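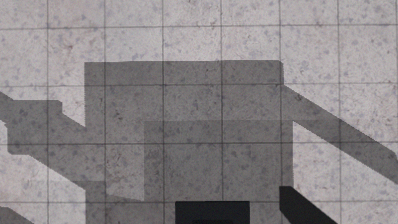 Why should we study the single issue at all, one reply to the last handout asked, when every reader now waits for the collected book? I think it is a fair question, and I will use most of this session to answer it.

# Session 4: The one-person anthology comic

Please bring your copy of *Lis* to class. If you have the collected edition, bring that one, but read also the scans of the separate issues on the course page. They are not the same, and the differences matter for the exercise.

## What we mean by the term

A one-person anthology is a comic book series in which a single cartoonist writes and draws all the stories, and the stories do not need to continue from one issue to the next. There may be one long story in several parts, two or three short ones, and a page of jokes or sketches at the back. The name on the cover holds the issue together.

The form is old in small press. It was useful for cartoonists who did not yet have a long book in them, or who had one but needed to eat while drawing it. We should be careful with this second point. Many introductions say that the anthology "paid the rent," but the print runs we look at in this course make me doubt it.

## Case: *Lis*

*Lis* was published by Nundwood in four issues. The first had a print run of 300 copies and was sold mainly by hand at the Pirnby fair. Each issue has 36 pages, stapled, with a color cover and black and white inside. The collected edition came later, in a run of 1459 copies — an odd number, which I take from the printer's note at the back of the book.

When you read the first issue, look at these things:

- The long story stops on page 22, in the middle of a conversation. The collected edition joins the two halves, and the stop is gone.
- The short story about the ferry has no title in the issue. It received one only in the book.
- The letters page was dropped completely. Two of the letters complain about the ending of the ferry story, and the artist answers one of them with a drawing. 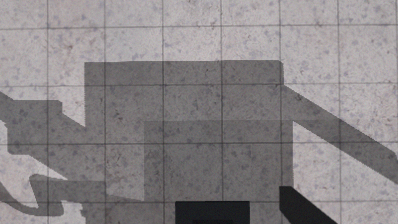
## Reading in pieces

A reader of the separate issues had to wait many months between the parts. During this time the short stories were the only other thing to read, so they influenced how the long one was remembered. In issue two, the ferry captain's coat appears again on a different person in the long story. For a reader of the issues this is an event. In the book these two pages are far apart, and several students in past years did not notice it.

I do not say that the issues are better. The paper in the collected edition is heavier and the blacks are much more even, and the artist corrected some lettering that was hard to read. It is a question of what kind of reading each format makes easy.

Some terms you will need:

**Lead story:** the longest piece in an issue, usually placed first.

**Backup:** a short piece placed after it.

**Recoloring:** new color made for a later edition, sometimes by a different person.
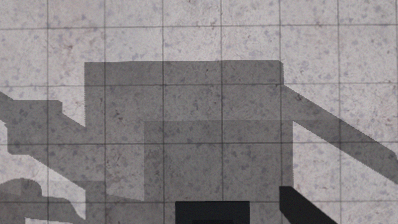 *Light gray floor tiles with shadows.*

## Comparison: *Losten*

*Losten* has the opposite history. It was drawn as one long book and then cut into issues by its publisher. You can feel the cuts. The third one falls between two panels of the same action, and a splash page was added so that the next issue would have an opening. In the later book this splash page stayed, and it interrupts the chase for no reason that I can find.

Compare the page counts as well. The issues of *Losten* are uneven, and one of them is filled up with pencil sketches.
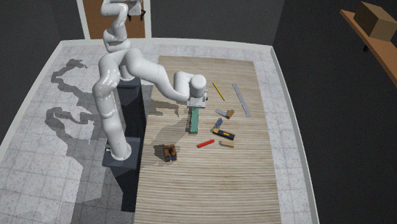 It was objected in the seminar that this is unfair to *Losten*, and that the added splash page is the best drawing in the whole book. I agree about the drawing. My complaint is about its place in the sequence, and you are welcome to argue against me in your paper.

## Exercise for next time

1. Choose one short piece from *Lis*.
2. Write down what comes directly before and after it in the issue, and then in the book.
3. In one page, explain what changes for the reader. Please name exact pages and panels, and do not retell the plot.

Papers are due at noon, on paper, in the box next to the library desk. Use the issue page numbers for the issues and the book page numbers for the book — last year we had a lot of confusion with this.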